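Lokach Cave Tombs

The Lokach Cave Tombs are a group of rock-cut burial chambers in the hills above the town of Lokach, 9 km north of the old river port of Narulville. Cut into soft limestone. Used by the farming villages of the valley and, later on, by families from the port itself. The site is sometimes called the Upper Cemetery in older guidebooks, which mixes it up with a different and much smaller burial ground at Zetdale.

Location and layout

The tombs sit in three rows along a dry ravine. The lowest row is the oldest and the worst preserved, mostly from spring floods. The middle row has the largest chambers, some with two rooms joined by a short crawlway. The top row was never finished — several entrances are cut only an arm's length into the rock and then stop.

The protected area covers 800 hectares, most of it grazing land with no known graves. A low stone wall runs along the south side. Date of the wall is disputed. It may be a sheep pen wall that was later taken for a boundary.

History

Burials at Lokach began a little over 2,000 years ago, going by the pottery. Early graves are plain: one body, laid on the left side, a bowl near the head, sometimes a bone comb. Later graves hold several members of one household, and the doorways were reopened and sealed again with mud brick each time. Use of the site dropped off after the river shifted its course and Narulville lost most of its trade. The last burials are in the top row.

Local people always knew about the tombs. Shepherds used the lower chambers as winter shelter and the ceilings there are black with soot. Looting was heavy in the middle row, and few metal objects have been found in place.

Excavation

The first proper survey was made by the Echeverri expedition, which numbered the open chambers and drew a plan that is still in use, though the scale bar on the printed version is wrong. The expedition cleared the middle row in two seasons, then ran out of money. Its notebooks are kept in Narulville. Some pages are water damaged and the numbers for the east end of the row can not be matched to actual tombs.

Work started again much later, under the regional museum, with a short season every September. The catalog now lists 2,281 objects, mostly potsherds, beads and pieces of textile. The textiles are the best known finds from the site. Plain weave wool, dyed red or brown, with a narrow striped border which seems to be typical for the valley.

Burial customs

Food offerings were common. Millet, grape seeds and sheep bones turn up in the bowls. Wooden trays in some of the later graves, badly decayed. Bodies were wrapped but not embalmed, and the dry air did the rest. Children were buried in the same chambers as adults — this is different from Zetdale, where they have a seperate plot.

Access

The lower row is open to visitors in the dry months. The middle row can be seen from the path only. Theres no road past the village, and the last part is on foot.

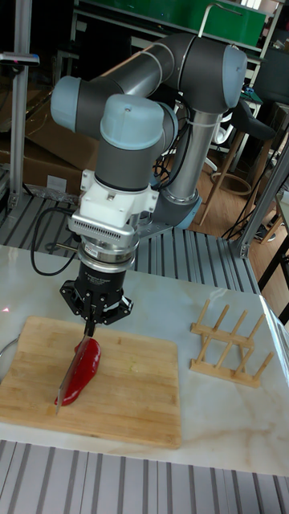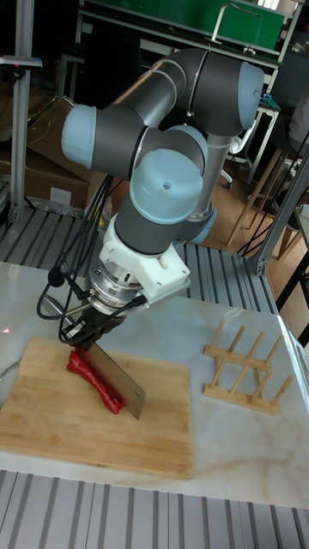 Robot arm with black gripper; in the second picture it holds a cleaver to a red chili pepper.

See also: Zetdale burial ground, History of Narulville

Page last edited Oct 27, 2019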